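Open day at the Fidside community kitchen, Prothero Street
May 21, 2025 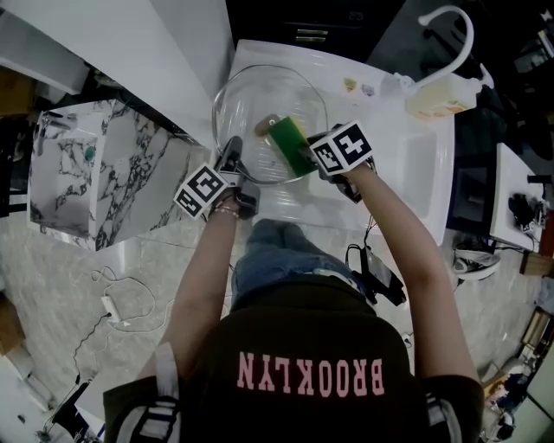

The kitchen takes up the back half of the old Clendau bakery. We got there a little after ten and signed in at the side door, where they hand you a hairnet and a paper map. The front half is still being fixed up and was closed to visitors. It should open in September.

The building dates from the bakery's first expansion and has 1806 square feet on the ground floor. Of that, 682 belongs to the cooking area and the rest is storage, the office and the part under construction. The floor slopes a little toward the drains, which takes getting used to when you are carrying something.

We started in dry storage. Flour, rice and beans are kept on low shelves by the door and the canned goods are farther back. Every shelf has a card with the delivery date. Next came the cold room, which was crowded, so we looked in and moved on.

The baking demonstration was the busiest stop. They made corn muffins and a plain sheet cake, and the line for samples went out into the hall. The muffins were good, a bit dry. Coffee was a dollar and you poured it yourself.

I spent most of my time in the washing area, as I help run a smaller kitchen and dishes are our main problem. They do the glass bowls by hand with a green sponge and dish soap, one bowl at a time. The sink there is white with a raised ledge at the back, and the tall curved faucet stands on the ledge. I liked that. A big round bowl fits under a spout that high, and at our place we have to tip them sideways to rinse. The soap is kept right by the faucet too - ours lives in a cabinet and somebody is always looking for it.

Their rule is that glass gets washed first, before anything greasy goes in the basin. Bowls are then turned over on a rack and left to air dry. Towels are only used for knives and for the counters.

Upstairs there is a classroom run by Drelora, which offers cooking classes on weekday evenings. A six-week course costs $204, or $109 if you live in the neighborhood. The fall schedule was not out yet, but there was a sheet where you could leave your email.

Parking is tight. The lot behind the building was full by eleven and we ended up two blocks over. The bus stops across the street, and I would take that next time. There is a ramp at the side door - the front steps are blocked off for now. The tour took us a little over an hour with the stop for muffins.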